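About Grurnum

Grurnum makes weatherproof cabinets and walk-in housings for field instruments: analyzers, flow meters, transmitters, the gauges that sit outside at process plants and get rained on. We have a shop in Anville and a smaller test yard at Pratdale. There are 37 of us.

Marit Granström and Joar Dalen started the company after years of buying enclosures for other people's plants. Both had grown tired of catalogs. A cabinet would be listed as suitable for any climate, and by the second winter there was condensation on the terminal strip and somebody was out there with a heat gun. Marit still keeps a drawer of old brochures and reads from them at sales meetings.

We don't believe in "any climate." If you ask us for a housing, we will ask where it's going, which way the door faces, what gives off heat inside it and who has to open it in gloves. Some buyers find this annoying. A few have gone elsewhere, and we wish them luck with the gaskets.

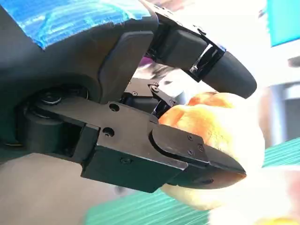
We are also slow to believe our own numbers. A heater rating worked out on paper is a guess until the cabinet has spent time outside, so Bheki Oosthuizen runs new designs in the yard for 88 days before we put them on the price list. Last year six went in and two came back to the drawing board. One was a design Joar had promised to a customer. He had to make that call himself.

You won't find the words "smart" or "solution" on our quotes. Remote temperature monitoring is available, and we'll sell it to you if the site is hard to reach. If your technician walks past the thing every morning, a dial thermometer will do.

Our largest job so far was 103 housings for the Tangen expansion, all with the same hinge. We would pick a different hinge now. Ulla Amundsen in service can tell you why, at some length.

For quotes and drawings, ask for Chukwuemeka Effiong. Spare parts orders go through Ulla. The Anville shop is open until noon on Saturday for pickups, but please call first.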